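Search this site: type a word and press Go

Print this page | E-mail this page to a friend

Why Don't Stone Walls Fall Down?

Have you ever walked past a really old stone wall and given it a little push? I have! I do it every time I visit Hinska, the village where my cousins live, and that wall has never moved for me once. It has been standing there since before my great-grandmother was born, and I wanted to know how it does it.

So let's start with a pile of potatoes. Tip them out on the kitchen floor and they roll everywhere, right? Now try it with wooden blocks. They stay put, because flat sides sit nicely on flat sides. Stones are somewhere in between – lumpy like potatoes, but with a few good flat bits if you turn them over and look. A wall builder spends most of the day doing exactly that. Pick one up, turn it, try it, put it back, try another. It's a jigsaw puzzle with no picture on the box!

Some walls have nothing between the stones at all. Those are called dry stone walls, and they stay up because every stone is heavy and leans on its neighbors. Other walls have mortar in the gaps, a mix of sand, water and lime or cement that starts out like thick oatmeal and then sets hard. When you fill the gaps between tiles or thin, flat stones, the filling usually gets a different name: grout.

A wall with a stone pattern, brown patches and white lines:

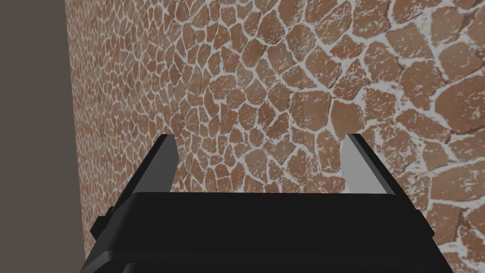
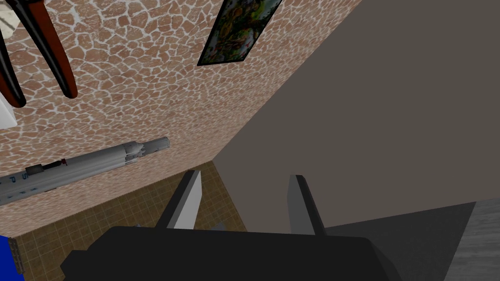
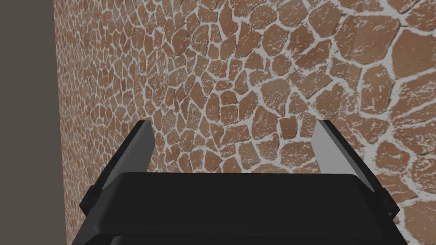

Words by the Dindatent Children's Page
Filed under: How Things Are Built

You might have heard the words "crazy paving." (I love that name.) It means flat stones of all different shapes fitted together with no rows and no pattern. People use it for garden paths, and you can see the same look on walls too. Bricks go in tidy rows, and builders stagger them so the joints don't line up. If all the joints did line up, a crack could zip straight from the top to the bottom – zzzip! With crooked stones, a crack has to wiggle around every corner.

My favorite wall is the long one at Haradby. It's 68 feet long and 3 feet thick at the bottom, but it gets skinnier as it goes up. That slope is called the batter, which has nothing to do with pancakes. A wide bottom makes a wall hard to tip over. Try standing with your feet together while a friend nudges you, then try it with your feet apart. Feel the difference?

Build your own!

Collect 13 flat pebbles. Put the biggest ones down first and make each new pebble sit across the gap between two below it. When I tried this on the beach at Costello, my wall got to 10 pebbles and then a dog ran through it. Use wet sand for mortar if yours wobbles, and let a grown-up carry anything heavy.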